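Lab Methods in Robot Learning, session 8 handout
Notes typed up 2019-11-08, J. Lagman. Slides are Masanobu's, mistakes are mine.

Topic for this session: two views vs one view for imitation on the toy kitchen table. Read the Grivholm writeup first if you haven't. Bring your own notes on behavior cloning from last time, we won't redo the loss.

1. The question

Policy gets a picture, puts out a small arm motion plus open/close. Which picture? Fixed camera over the table, camera at the wrist, or both. Everybody has an opinion. Akihiko's group ran the comparison on purpose with a boring policy so the only thing moving is the input.

Claim to be tested: fixed view is enough for going to the right object, wrist view is what you need for the last bit before the grasp. Keep those two apart all session. Rin calls them "reach" and "close", I'll do the same.

2. Table and fixed view

Same toys for every condition, same arm, same start pose. Objects get moved between demos but the set stays put. The instruction names one object and one place, e.g. strawberry to plate.

Notice how much of the table the arm takes up from the fixed camera once it's over the colander. There is something small and yellowish down under the arm, and you'd have a hard time naming it from this view. That is the occlusion problem in one picture. Policy has the same trouble you do.
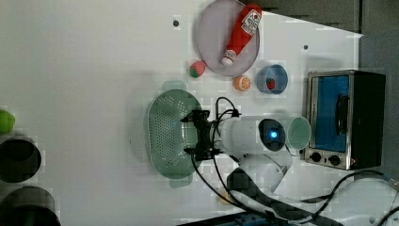 3. What the wrist view buys you

Fingers are always in about the same spot in the picture. So "object between fingers" looks alike wherever the arm is on the table. That's the main argument, write it down.

Second argument, weaker: the arm itself mostly drops out of the way. You get the gripper at the bottom and table above it. The peeled banana by the right finger is easy to make out, and so is the strawberry below the plate.

Cost: no global frame. Move the arm and the whole picture moves. The policy has to figure out from pixels (or from joint readings, see 5) where it is. Also anything behind the fingers is gone, look at the light green dish at bottom left.

Exercise in pairs, 4 minutes. Instruction is "put the strawberry in the bowl". One strawberry is in the bowl already. Is the instruction ambiguous? What would your success check say at time zero? Then redo it for "put the ketchup on the plate".

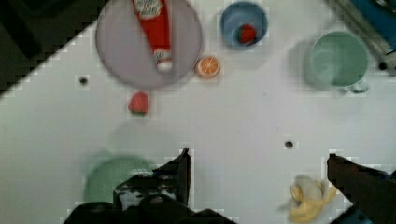 4. Method

Demos by teleop, two operators (Rin and Ignacio), each did half of every task so operator style doesn't line up with task. 12 tasks. Both cameras recorded every time, even for the one-view policies, so all three conditions train on the exact same demos. This is the part people skip when they copy the setup. If you collect seperately per condition you are comparing demos, not cameras.

Network: one small encoder per view, no shared weights, features stuck together, then the action head. For one-view conditions the other encoder is removed, not fed zeros. Masanobu tried zeros in April and got odd results, never tracked down why.

Eval: 15 trials per task per condition. Order shuffled across conditions so lighting changes hit all of them. Scored twice: did it reach the named object, did it close on it. Person scoring doesn't know the condition.

5. Result, short version

Fixed only: good reach, poor close. Typical miss is fingers coming down beside the object, then closing on nothing.

Wrist only: close is good when the target is in view at the start. When it isn't, the arm drifts or picks a lookalike. The two strawberries caused most of the lookalike errors.

Both: best on close, tied with fixed on reach. Tied, so don't write "better on everything" in your reports please.

Joint readings added to wrist only: helped reach on the training layout, hurt when the plate and bowl were swapped. Likely reading: it learned positions by heart. Not proven. Ignacio disagrees and thinks it is a scaling bug in the readings.

6. Things to be careful about

Small objects only. Nothing here about doors or knobs, the toaster oven was never a target.

One arm, one table. The Gedetti copy of this setup has a different wrist mount and they saw a smaller gap. Mount angle probaly matters a lot, no one has swept it.

Reach score depends on a distance cutoff. Ask what the cutoff was before you quote a number from any paper on this.

The tabletop is plain white with a few dark holes. Could the policy use the holes as landmarks? Possible. How would you test it without changing the table? (Hint: mask them in the input, at eval only, then at both train and eval. Different answers mean different things.)

7. For next time

Half a page, plain words: design a run that separates "wrist view helps because of occlusion" from "wrist view helps because of resolution". State what you hold fixed. Cropping the fixed view is allowed.

Reading: Dredura notes, part on camera dropout. Skip the appendix.

Questions to me or Akihiko, not to Masanobu, he is traveling.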